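Skulside Allotment Group — minutes, April meeting

Started 7:25, late again, door was locked. Minutes of last meeting read and passed, one spelling fix (Eze Lane, not Ease Lane).

Water. Tap by the Enine gate still drips. Wistis quoted for a new valve and 9 feet of pipe. Agreed to go ahead, before the beans go in.
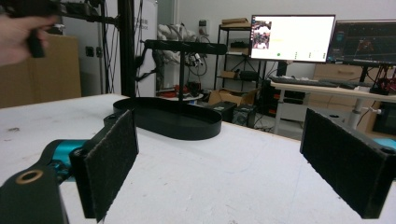
Also hose sharing — please coil it after use. Second hose wanted for the top plots. No decision, price to be looked up.

Plot fees. Proposal to go from $25 to $39 a year. Long talk. Water bill is up, compost delivery too. Some felt it was a big jump in one go.

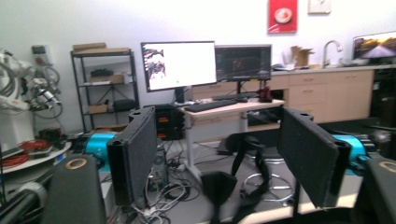

Oluwatosin Briggs asked if the rise could be split over two years, with half plots paying less. Mostly nods. Vote put off untill next meeting, figures to be sent round first.

Waiting list. Now 4 names. Two plots on the Eze Lane side badly overgrown, letters to go out to holders this month.
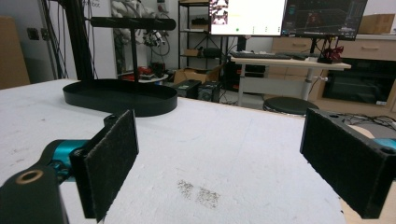

If no answer in four weeks plots get offered down the list, in order. Sheds stay with the plot.

AOB. Seed swap moved to 10 am. Bring own envelopes, lables too. Slug pellets — banned, see rules.

Closed 8:50.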